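Progress report to the Halliday Fund
Home storm readiness in Flultendale, second period

In this period we continued the work with homeowners in the Flultendale area who have no flood cover, or who have a policy but do not know what it pays for. The grant agreement asked us to reach 150 households before the storm season. We have now visited 166. In 11 of them the owner was away, and we left the printed checklist at the door.

The most common problem is still the deductible for wind damage. Many owners believe it is a fixed sum, and they are surprised when we show them that it is a percentage of the insured value. Our advisers now explain this point first, before the roof and the shutters.

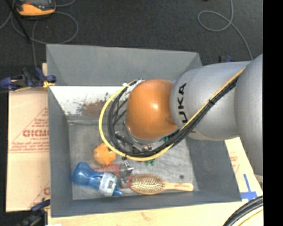 By Liis Vasiliauskas, project lead
Jul 12, 2025

The second part of the work, the low-cost home inspections, is behind the plan. We had agreed with Pliritz on two inspectors, but only one could start on time. For this reason nine inspections were moved to later weeks. The owners were informed by phone and all of them accepted the new dates.

Trukley was added to our area at the request of the town. The houses there are older, and several have no elevation certificate – without it the owner cannot easily compare flood quotes. Dalia Siliņa has prepared a short guide on how to ask for this paper, and it will be printed together with the checklist.

Spending is within the budget. We have used less than planned on inspections and more on printing. We ask for your permission to move the unused inspection money to the next period, so that the delayed visits can be paid from it. No other change to the budget is requested.

The next report will be sent in October and will include the results of the delayed inspections.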